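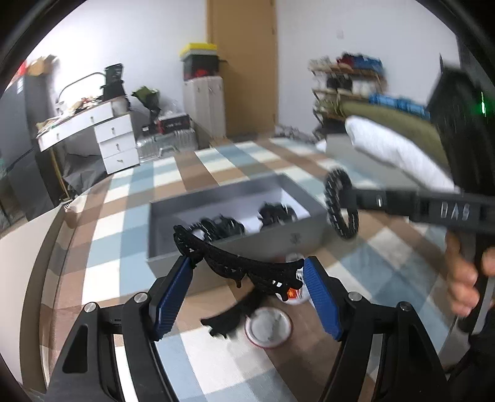
Claw clip day on the checkered cloth. Blue pads up close, second gripper over on the right.

1/ Finally got to spend a proper session with the hand-held grippers and I am having the best time. The job is hair claw clips, the black plastic kind, in and out of an open grey box. Sounds easy. It is so not easy!

2/ Why clips? They're all teeth and gaps. Grab one by the spine and it sits beautifully, grab it by the prongs and it swings round on you. Every pick is a bit different, so you find out a lot about a fingertip very quickly.

3/ I'm comparing two pad sets. The flat ones came from Saliba, the ribbed blue ones are from Sunura. Same linkage, same fingers, swap the pads and go again. 72 picks per set, written down by hand in my notebook (yes, pencil).

4/ Flat pads first: 6 drops, nearly all of them clips I'd caught on the curve. With the ribs I had 2. I love a result you can feel in your hand before you've tallied it up.

5/ The ribs do have a downside. A prong can settle into a groove and then the clip doesn't want to leave when you open up. You get a little flick at the end and it lands facing some other way. Going to try a slower release.

6/ Black clips, black fingers, by the way. On the wrist camera the pads are the easiest thing to pick out, and I've started lining everything up by that blue. If you're choosing pad colours for your own build, go bright!

7/ Someone asked about two-handed work. Yep, one in each hand, and passing a clip across is my favourite bit. The trick for me was closing the second gripper before I even thought about opening the first (my brain wants to do both at once, every time).

8/ Next up is the Grusetti controller, which the Trestbridge crew reckon is a lot smoother at low grip force. Same clips, same box, same cloth. If you've got a favourite pad material for thin plastic, send it my way, I've got spare fingers to glue things to.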